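Cell 2 stoppages: frequently asked questions

Maintained by Nazmiye Tuncer, Drindton workshop. Last revised in November. Questions not covered on this page go to Sayaka Fukuda at the Cheetham desk.

What was the fault?

The gripper on one arm went lower than its commanded height while approaching small items on the marble top. The fingertips met the stone, the drive current rose and the controller stopped the arm. The log entry reads "contact force, axis 3". No one was hurt and the table was not damaged.

Were both arms affected?

The fault was logged on one arm only. Both are held by the same stop, because their working areas overlap above the middle of the table. Releasing one arm while the other is still in fault is not permitted.
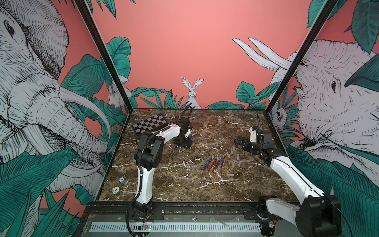
Cell 2, both arms over the table, with the pencils and the calibration plate on the marble.

What caused it?

The height offset for the fingers was wrong. The fingers had been changed and the offset for the old pair was left in the settings file. Tuncay Tokgöz measured the difference at 2 mm. On thick items the error went unnoticed. On thin ones it used up all the clearance.

Why did the calibration check not find it?

The check compares camera position with the checkerboard plate. It does not measure finger length. A cell can pass the check and still carry a wrong finger offset.

Which items are most at risk?

Anything slender and lying flat. Swabs are the worst case in the present set: the fingers must come down almost to the stone to take hold of the handle, and a wrapped handle can slide when touched.
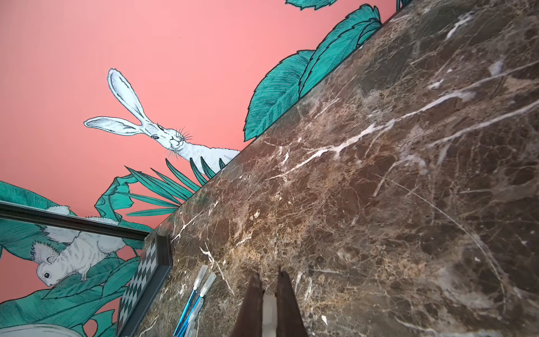
Wrist camera view: gripper fingers at the marble, two swabs to the left.

What should I do if the arm stops with its fingers on the stone?

Press the stop button, even if the controller has already halted. Wait 30 seconds for the drives to discharge. Do not pull the arm up by hand. Select manual mode, raise the gripper straight up at the lowest speed, then inspect both fingertips. Chipped or bent tips are replaced as a pair.

Can I reach in to move an item?

Only with the stop button pressed and the key removed. A paused program is not a safe state, as it can resume from the Nostalham console.

What has changed?

The force limit for downward moves is now 16 N. The program will not start after a finger change until a new offset has been entered and confirmed by a second person. Olesia Hordiienko holds the list of people who may confirm.

How is the repair tested?

By up to 200 approach moves over the bare part of the table, followed by a short run with pencils. Any contact stop ends the test, and the offset is measured again from the start.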